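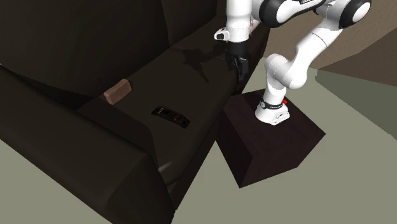 Contracts Manager, Public Sector
Skovach — Purchasing and Bids Office

If you have spent any part of your working life reading a request for proposals late in the evening with a highlighter in your hand, we would very much like to hear from you.

Skovach sells records software and help desk services to state agencies, counties and school districts. We hold 16 active contracts at the moment, and the longest of them runs to 1501 pages once you add all the amendments. Our last contracts manager retired in March after a long and happy stay, and we have been sharing the work among ourselves ever since, which has taught us how much of it there is.

You would look after a contract from the first draft of our bid until the final invoice is paid. That means reading solicitations and telling us plainly whether we should bid, sending in our questions before the deadline, keeping the compliance matrix up to date, and working through price changes and renewals with the agency's contracting officer. You would also deal with our two main subcontractors, Bivetti and Ninetti, whose paperwork comes in on very different schedules.

We are hoping for someone with at least three years in government contracting, on either side of the table. Former agency buyers are very welcome — some of our best people started out that way. You don't need a law degree. You do need to write a clear letter, and to be comfortable telling a sales team that the answer is no.

You would report to Gizella Kelemen, who runs the bids office, and work every day with Hicham Hegazy in pricing. Most of the team comes in two days a week and works from home the rest. Travel is light, mostly to pre-bid meetings within driving distance. We offer health and dental coverage, a retirement match, and we pay for certification courses and exam fees.

To apply, send a resume and a short letter to Gizella Kelemen, quoting job number 417, by June 22, 2026. Please tell us in the letter about one bid or award you worked on and what you would do differently now. A page is plenty — we read every one, and we will write back to you either way.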